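Talk notes: keeping a recipe book your family will use

Good evening, everybody, and thank you for coming out on a Monday. (Wait for the chairs to settle.) I started with my grandmother's groundnut stew, which she never once wrote down, and I have collected over 800 recipes from cousins and neighbours ever since! 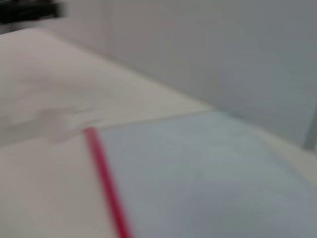
By Akosua Nartey, Nunora Supper Talks

Start with a plain pale surface and space to spread out, then sort by who cooked the dish. Mention the Dradel notebook, 495 pages, and how Auntie measured everything in milk tins. Pass round the 16 cards, and ask who still cooks from memory.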